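Marker ink for labelling moving boxes
Household and Storage > Moving house

Jytte_S
Moving from a third-floor flat to a house in Tundenholm in December. Last time I labelled everything with a cheap felt tip and half of it had rubbed off when we came to unpack. What do people use on plain brown cardboard? Also, do you write on the top or the sides?

prebenb
Sides, always. Once boxes are stacked the top is no use to you. I write on two sides that meet at a corner so one of them faces out whichever way the thing gets put down. Any permanent marker with a chisel tip will do. Fine tips catch on the corrugations.

kornell67
Disagree about any permanent marker. The alcohol ones bleed into soft recycled board and you get fat fuzzy letters. Fine for KITCHEN, no good if you number your boxes and keep a list. I use a Prollex paint marker and it stays put. Slow to dry though, leave it a minute before you stack.

Jytte_S
Kornell, do you keep a list then? I was only going to put the room on.

kornell67
Yes. Number on the box, contents in a notebook. Room name as well, for whoever is carrying. When we moved I could find the fuse wire the first night.

Elinborg H
We did the list thing and gave up at box 21. My husband had the notebook, I had the tape, and the two never met. Room plus three words is enough: "Bathroom — towels, scales, pills". Whoever packs it writes it, before it gets taped shut.

I buy black ones with the tip colour showing on the end so I don't pick up the wrong pen.

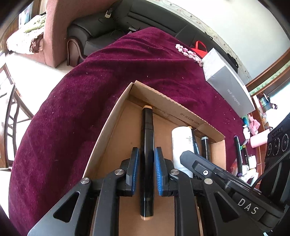 Black marker with the tan-orange ends, over an open box.

prebenb
Elinborg is right about writing before taping. But I wouldn't put pills on the outside if you are using a removal firm. Or jewellery, or anything else worth having.

Elinborg H
Fair point. Medicines went in our own car anyway.

bjarke_hviid
Worked for a removal firm for six years. The lads read one word. If it says Bedroom and there are three bedrooms they will ask you every single time, so write Bedroom 1, 2, 3 and stick the same number on the door. Nobody reads the small writing on the day.

Also FRAGILE on every box means FRAGILE on none of them. Keep it for glass and china.

kornell67
I still say the list is worth it. If a box goes missing you know what was in it. Try claiming on the insurance with "Bathroom, three words".

bjarke_hviid
In six years I saw two boxes go missing and both were in the customer's loft.

oluf_a
Coloured tape. One colour per room, a strip round the box so it shows from every side. No marker needed. Manalastas do a mixed pack, or they did.

prebenb
Tape works until you run out of green on the Sunday night with half the kitchen still in the cupboards.

Jytte_S
Thanks all. Going with a chisel tip, room and number on two sides, and a few words under it. Might do a list for the loft stuff only. Does anyone know if the paint ones smell? We have a small bedroom and a cat.

kornell67
A bit, yes. Open a window.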